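Care of the Hand-Held Gripper Station: A Photo Gallery

The hand-held gripper station is used to record manual handling tasks performed with a pair of wired grippers. An operator holds one gripper in each hand and works at a table with ordinary packaged goods. The recordings are later used to prepare handling routines for the Fukau cell in the adjoining hall.

This gallery accompanies the station's written setup and care procedure, revised July 29, 2020. It is intended for operators who have completed the basic safety course and for staff who are responsible for the station between sessions. The photographs show the grippers in use at the table. The notes cover fingers, cables, table surface and test objects, which together account for most of the service requests received during the past year. 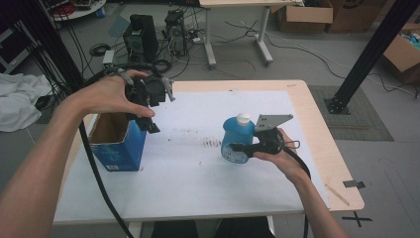 Jenkins Technical Center, Department of Automation Equipment and Maintenance

Both grippers are brought to the table before a session is opened. The operator takes the left gripper first, then the right, and holds each above the table surface until the recording computer has registered both devices. Grippers are not to be exchanged between hands. The left and right units carry separate calibration files, and a session recorded with the units reversed cannot be corrected afterward.

Each cable must have enough slack for the operator to reach the far side of the table without pulling on the connector. Cables are routed away from the work area and down to the floor. An operator who feels resistance during a reach should stop, set the gripper down and clear the cable before continuing. Cable replacement is carried out by department staff only.

Check at the start of each session:

Finger screws seated and tight, both grippers
Connector collars fully closed
No cracks or flattened sections in the cable jacket
Mounting plate firm when pressed lightly by hand
Table clear of tools

Sessions are limited to 12 recordings. After the last recording the operator rests the grippers on the Sutex stand, with the fingers pointing down and the cables hanging free. 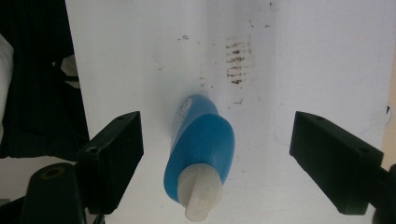
Blue bottle lying between the open fingers, with clear space on both sides.

The approach to an object is recorded with the fingers fully open. The operator lines up the gripper so that the object lies between the two fingers, pauses, and then closes. An uneven approach, in which one finger arrives before the other, pushes the object across the table and puts a side load on the finger mount. Repeated side loads are the usual reason that a finger works loose.

Fingers are removed for inspection every 6 weeks. The inner faces are wiped with a dry lint-free cloth. Solvents are not permitted on the fingers or on the gripper body. If residue remains after dry cleaning, the finger is placed in the return tray and a replacement is drawn from stores. Light scuffing of the edges is acceptable and does not need to be reported. A finger is withdrawn from use if an inner face is gouged, if a screw hole has become oval, or if the two fingers of a pair no longer meet evenly when closed.

Replacement fingers are issued in pairs under stock number 154. A new finger must not be fitted opposite a worn one, even when the worn finger passes inspection. After fitting, the operator opens and closes the gripper 7 times without an object and checks that the movement is smooth over the full travel. The opening width is then calibrated again and the new file is saved under the serial number of the gripper.

The white covering on the table gives the cameras a plain background. It should lie flat and cover the area in which objects are handled. Marks and smudges on the covering are tolerated as long as they do not interfere with object tracking. The covering is changed when the tracking check fails or when the material begins to lift. The date of the change is entered in the station log. 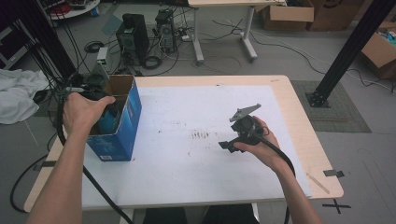

Left hand on the rim of the open blue box, right hand holding the gripper.

Certain steps are recorded with a single gripper while the free hand steadies a container. The procedure permits this for open boxes, which may otherwise tip or slide. The operator must keep the fingers of the free hand clear of the closing path at all times. The closing force of the gripper is low, but a pinched fingertip remains possible and must be reported in the same way as any other injury.

The gripper that is out of use during a single-handed step stays connected. Disconnecting it ends the session and requires both units to be registered again. It is set down where its cable cannot be caught by the operator's sleeve or knee.

Floor markings near the table show positions that have been measured for the camera system. They are not to be covered, moved or renewed without a request to the department. The same applies to the tape on the table edges. If the table is bumped or shifted, work stops until the alignment check has been repeated. The check takes a few minutes and is described in section 7 of the written procedure.

Cables on the floor behind the table are inspected at the end of each working day. Staff should look for sharp bends, connectors under tension and any cable resting beneath a table foot. Coiled lengths are left coiled. Power to the recording computers is shut down through the operating system before any supply is switched off at the wall.

Test objects are part of the station and are looked after accordingly. Bottles are kept capped. Boxes may be used with torn or softened edges, provided that no loose material can enter the gripper mechanism. Fragments of cardboard are a recurring problem: small fibers collect around the finger mounts and, over time, prevent the fingers from opening completely. After any session that includes cardboard, the mounts are brushed out with the soft brush kept in the Wutico drawer. 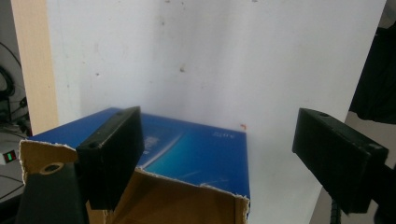

Brushing is done with the gripper disconnected and the fingers open. The operator works outward from the body toward the fingertips and does not use compressed air, which drives fibers deeper into the guides. If a finger still stops short of its open position after brushing, the gripper is tagged and withdrawn. No attempt should be made to free it by hand, as the drive can be damaged by force applied at the tip.

A tagged gripper is placed in the service cabinet with its cable attached. The tag must state the side, left or right, the serial number, the fault observed and the last recording in which the gripper worked correctly. Recordings made after that point are set aside for review.

The full inspection of both grippers, including cable replacement and a renewed calibration of the cameras, takes place each September. The station is closed to operators during this period. Requests for recording time before the closure should be submitted through the equipment desk, with the object list and the number of sessions attached. Printed copies of the written procedure are available at the same desk.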